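Datasets > Handheld manipulation > Tooling

Last updated: October

# estcombe-sync

Time alignment and pose recovery for the Estcombe handheld gripper recordings. This repository holds the code that turns raw session folders into training episodes for the Vasus policy stack. It does not hold the recordings themselves, which live on the Flillance storage server under `estcombe/raw`.

## What it does

Each session folder contains one video stream per gripper, a finger-width log and a pose log. The clocks on these do not agree. The tool finds the offset between them, resamples everything to the video timestamps and writes one file per episode.

Pose comes from two sources. The main one is the tracker log. The second is the marker cube fixed on top of the gripper, which is used when another camera has it in view. Marker poses are noisier but they do not drift, so we use them to correct the tracker over long takes.
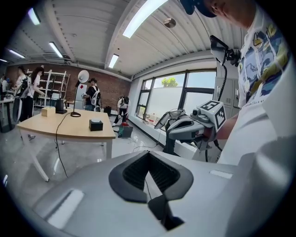

*Handheld gripper with marker cube, seen from the camera of a second unit.*

The lens is very wide, so run `calibrate` before anything else. Straight lines in the room come out as curves, and a marker near the edge of the view will give a bad pose if the default camera model is used. The gripper's own housing also takes up the lower part of every view. Apply the supplied mask or the feature matcher will lock on to it and report that the camera is not moving.

## Usage

 pip install -e .
 estcombe calibrate session_dir/
 estcombe align session_dir/ --mask masks/default.png
 estcombe export session_dir/ --format vasus

`align` needs at least 240 frames in a session. Shorter ones are skipped with a warning in the log. The export step can use up to 9 GB of memory on long sessions – use `--chunked` if that is a problem.

## Settings

- `max_offset_ms`: the widest clock offset searched. Default 300.
- `min_tags`: markers that must be visible before a cube pose is accepted. Default 2. Setting it to 1 gives more poses, but some will be flipped.
- `fallback`: `tracker` or `drop`. Decides what happens to frames with no accepted cube pose.

## Known problems

Overhead light tubes can wash out a marker face when the cube is tilted up towards them. The detector then misses the face completely, which is better than a wrong reading but leaves gaps.

Other people walking through the background are not masked. This has not hurt alignment so far, but it does affect the visual odometry check, and `estcombe check` will sometimes fail a session that is fine. Look at the plot before throwing it away.

Finger width is taken from the log and not from the video. If the log is missing, the session cannot be exported. Code for reading the width from the images is on the `eklund` branch and is not ready to merge.

## Privacy

Faces may appear in the raw video. Run `estcombe blur` before copying anything off the storage server – exported episodes are not blurred by default.

Maintainer: Weidong Su. Please open an issue before sending a large change.

Contact | © Flillance | Back to top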